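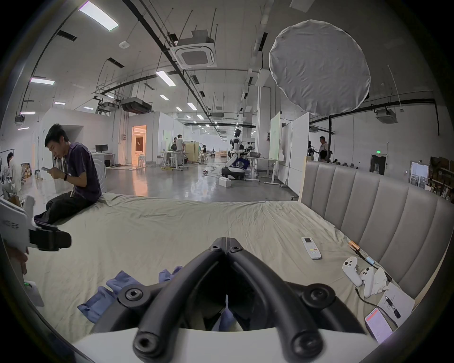
4. Equipment Planning and Budget

4.1 What has to be bought

The cost of a robot learning project is usually reported as the price of the robot. In our planning for the Arnirik household tasks, this item was the easiest to estimate, and it was also the one that changed least. The difficult part was everything between the robot and the task: hand-held grippers for recording demonstrations, furniture of normal size, lighting, tables for the operators, spare parts, and floor space. This section explains how we planned these purchases and where our first plan was wrong.

We divided the equipment into two groups. The first group contains the items which touch the data directly. Hand-held grippers belong here, together with their mounts, fingers and batteries. A fault in one of these items stops the recording, or, in the worse case, it lets the recording continue with bad data. The second group contains the items which only make the room usable, such as shelves, partitions, whiteboards and office desks. For the first group we asked for two quotations for each item and kept spares from the first day. For the second group we accepted used items when the size was suitable.

4.2 Furniture and floor space

In the first draft of the plan, written in November by Lemlem Gebreyes and Kiros Tufa, the bedroom tasks were to be recorded on a low table covered with a sheet. The table was cheap and easy to move. However, an operator who works with cloth on a table stands in a different way from an operator who leans over a mattress, and the arm reaches from a different height. We therefore replaced the table with a full bed with an upholstered headboard. The bed is the largest single object in the second group, and it changed the budget more by its floor area than by its price.

Floor area should be calculated with the people included. When cloth is recorded on the bed (Figure 4), the same hall is also used for desk work and for the mobile robot, and people pass between these areas during the day. Our first drawing gave the bed only its own outline and a narrow path on one side. We later added free space along the sides where an operator can stand, and a separate line in the plan for cables, which had been forgotten completely.

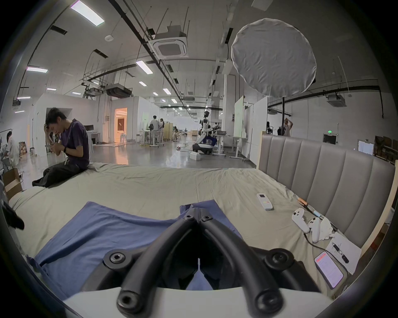 Figure 4. Cloth on the bed, seen from a hand-held gripper, with the shared workspace behind.

Small objects must also be planned, although each one costs very little. A bed in a real home is seldom clear. Remote controls, phones, paper and tissues are left on it, and a policy which was trained only on clean sheets may not work well in such a home. Most of these objects can be taken from the office and do not need a purchase order. We still recommend giving them a line in the budget, so that someone is responsible for replacing them.

4.3 Quotations for the grippers

Two suppliers, Bruto and Wako, were asked to quote for the same set of hand-held grippers with spare fingers. The Bruto offer had the lower unit price. The Wako offer included the spare fingers and the fasteners in one kit, and it had a shorter delivery time to our site in Drerkurport. Tsehay Tilahun compared both offers over the full project period, with repair time counted as lost recording time. Under this calculation the difference between the offers became small – smaller than the uncertainty in our estimate of how often a finger must be replaced. We chose Wako for the delivery time.

We do not claim that this choice is right for other groups. A laboratory with its own workshop can print or machine many of these parts, and for such a laboratory the lower unit price is more important.

4.4 Division of the budget

In the final plan, 40 percent of the equipment budget was given to the robot and 41 percent to the first group of items, including spares. The remaining part covered the furniture, the lighting and the preparation of the room. Hagos Kumsa reviewed this division and asked why the robot did not receive the larger share. Our answer was that the robot is bought once, but the recording tools wear out and are bought again.

Operator hours are not included in these numbers. They were paid from a different account and are discussed together with the recording schedule in Section 5.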